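November, late, should be asleep

We lost. I'm going to write that down first so I can stop saying it in my head. Ollen 1, Sestidora 2, and I swear we had the ball for the whole second half. Dzintra Petrauskas hit the post twice (twice!) and then put a header straight into the keeper's arms from so close I could've kicked it in from my seat.

My voice is gone. I yelled at the ref for 12 minutes straight over that handball and he never even looked up. 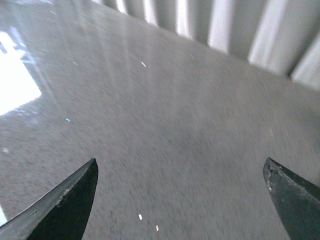 The winner was a mess, and I've been replaying it all evening. Long throw, two people fall over, ball dribbles in off somebody's knee. Our back line stood there as gray and flat as a countertop with speckles on it, just watching it roll past. I know Chuensuk is only in her second month at center back, and she was great before that, so I'm not blaming her. Okay, I'm blaming her a tiny bit.

The crowd was 1131, they read it out at halftime and everybody clapped for themselves. Last season against the same team we got 366, and most of those had come for the free hot dogs! So something is going right, even if it isn't the defending.

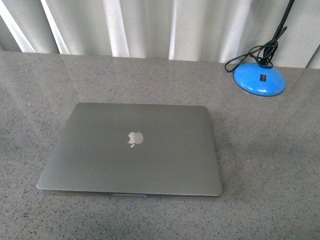

Anyway, I got home and told myself I wouldn't read the fan forum, and of course I read the fan forum. Half of them want the coach out. The other half want Dodine to start every game, and I'm with them, because she came on with 20 left and changed everything. She runs at people. Nobody else on our team runs at people, they all stop and pass it backward and I sit there chewing my scarf.

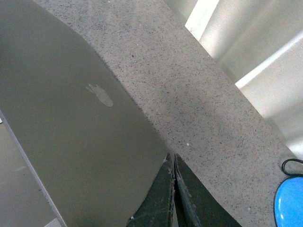

I did write a long post about it and then deleted it. Too grumpy. I said something about the corners that I'd have been sorry for by breakfast, so it's probably for the best, but we had nine of them and every single one went to the first defender.

Away game next, 104 miles on the bus. I've already paid for my seat so I guess I'm going. Need to find my other glove before then.

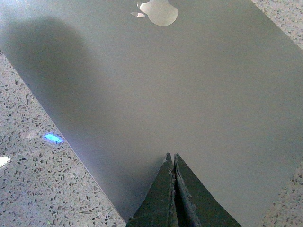

Next morning

Still mad about the post. Throat feels a bit better, had tea with too much honey in it. Dzintra got player of the match in the club vote and I voted for her too, so I can't be that mad.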